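Frame dropping (robot learning)

Frame dropping, which some people call blur gating, is the habit of throwing away or playing down camera frames that are too smeared to be of use before a control program learns from them or acts on them. I've been keeping this page going for a while now, and it's grown a bit lopsided (sorry, the section on cloth is where I spend my days), but I'll try to cover the basics fairly.

What it does

A camera mounted at the wrist moves whenever the hand moves. Swing it quickly and everything far from the fingers turns to streaks, while the fingers themselves stay crisp, as they travel along with the lens. A blur gate looks at each frame, gives it a sharpness score and decides what to do with it. The oldest gates simply scored the whole picture and binned anything under a set line. Cheap, easy to write, and a bit daft, really, when half the picture is gripper and the gripper is always sharp!

Masked scoring

The usual cure is to mask out the hand before scoring. Kasalero, the small open toolkit I learned on, does it with a fixed outline drawn once per gripper. Ullmont works out the outline afresh from whatever stays still across a run of frames, and I like that better because it copes when somebody knocks the mount. Both then split what's left into tiles and score each tile by itself, so you get a little map of where the picture can be trusted.

Ermelinda Amaral wrote the first tile scorer I ever used, back when it was 3 files and a very grumpy readme. Her default grid was 8 tiles across and 5 down, and plenty of people still use it without ever asking why. I'm one of them.

Cloth, and why I fuss over it

Rigid things forgive you. A mug is the same mug in the next frame, so a tracker can coast through a bad patch. Laundry changes shape while you're moving it, and the frames you'd most like to keep are often the ones taken mid-tug. Drop them all and your policy only ever sees clothes lying still, which is hopeless if you want it to pull a sleeve free. 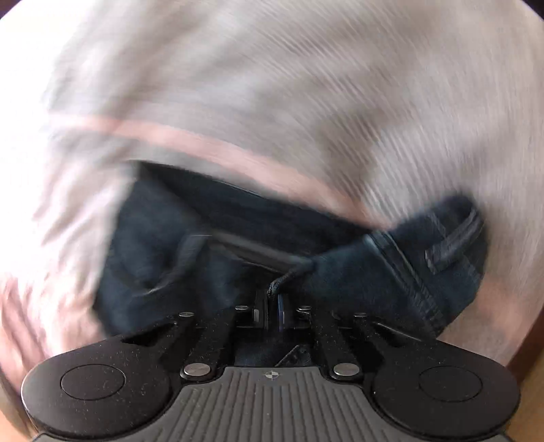 So I weight by tile now, and keep the frame as long as the patch just beyond the fingertips passes. Pale knitwear can be a smear right across the top and I'll still take it if the stitching or a bit of cord near the jaws is readable, since that's what the grasp planner cares about. Magesa lets you set this with one option. In Zokia you have to write your own rule, though it's only a few lines and the folk on the mailing list are lovely about helping.

One warning: plain fabric scores low even when it's in perfect focus, as there's nothing on it to look sharp. I lost most of April to that. Comparing each tile with the same patch 2 frames earlier helps a lot, and so does checking the wrist speed before you blame the lens.

Related articles
Grasp planning for soft objects
Hand masks and self-filtering
Motion blur
Rolling shutter
Tile scoring
Wrist-mounted cameras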